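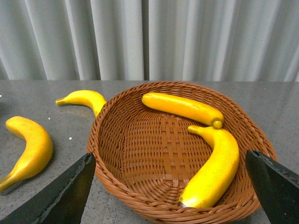 Bananas and basket on the counter, seen from the gripper. Photo: Holden Robotics Club

Student team logs 234 grasp attempts in fruit-sorting project

January 21, 2020

The robotics club at Holden Technical College has completed the first stage of a student project on picking up fruit with a two-finger gripper. The team made 234 logged attempts over the first weeks of January and placed the item in the basket, without help, in a little more than half of them. A second stage, with a revised approach routine, is under way.

The project is the club's entry for the Mahlangu Challenge, a regional student competition in which teams must move household items between a countertop and a container. Entries are judged on completed transfers, time per transfer and the quality of the written log. Teams draw their item class by lot. Holden drew fruit, and the students chose to start with bananas because the shape causes more trouble than an apple or an orange.

"A sphere gives you the same problem from every side," said Mbali Rampersad, the second-year student who leads the software group. "With a banana, the angle you come in at decides most of it. If the fingers close across the body, you have a good grip. If they close along it, the fruit rolls or turns and you start over."

The arm is a six-joint teaching unit that the college has used in its automation course for several years. The students replaced the original parallel jaws with a pair of flat, tapered fingers and mounted a small camera at the wrist, looking out between them. The camera moves with the gripper, so the position of the fingers in the picture changes only when they open or close. The team uses this as a fixed reference when it checks whether an item is centered before the grasp.

Control software was written in two parts. The first finds the outline of the item and fits a curve through its long axis. The second picks a point on that curve, turns the wrist until the fingers are square to it, and lowers the gripper. The students named the package Linenar. It runs on an ordinary desktop computer next to the arm, and a full cycle from first picture to release takes 21 seconds at the speed limit set by the college for work with students in the room.

Most of the early failures came from the choice of grasp point. The first version of Linenar used the middle of the fitted curve. On a strongly bent item, that point is close to the tightest part of the bend, and the contact area is small. The group moved the point toward the wider end, and the share of dropped items fell in the next block of attempts.

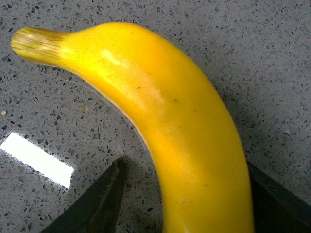

Lighting was the second source of error. Glare on a polished counter can be brighter than the item itself, and the outline finder sometimes joined the two into a single shape. The students tried lowering the exposure, which removed the glare but made the dark edge of the fruit hard to separate from its own shadow. The current version takes a picture at each of 2 exposure settings and keeps only the outline found in both. This adds a short delay to every cycle – the team considers it acceptable, as the competition scores completed transfers above speed.

Items that touch each other remain unsolved. When one banana lies against another in the basket, the software tends to fit one curve through both. For the competition this matters in the second round, where items must also be taken out of the container and returned to the counter. Rampersad's group is testing a rule that splits the outline wherever its direction changes sharply. The rule works on saved pictures but has not yet been run on the arm.

The mechanical side is supervised by Nokuthula Hendricks, who teaches automation at the college and has run the club for the past four years. She said the fingers went through several revisions before the shape was settled. Early sets were thicker at the tip and pushed the item away before closing.

"The students wanted to fix everything in software at first," Hendricks said. "I asked them to do a week of attempts with the code frozen and change only the hardware. The log from that week is the most useful one they have."

Each attempt is entered with the starting position, grasp point, finger opening and result. Failed grasps are sorted into missed, slipped, rolled and stopped by the operator. The competition requires the log to be submitted along with the code, and the club plans to make its own available to next year's members.

Material costs for the first stage came to $367, most of it for the camera and finger stock. The sum was covered by a small grant from Buvinano, a local supplier of workshop equipment. The arm and the computer belong to the college.

The second stage uses the same counter layout and the same items, so that the results can be compared directly. The team will then move on to mixed fruit. Students at Holden who want to join the club can sign up at the automation lab – no programming experience is required for the mechanical group.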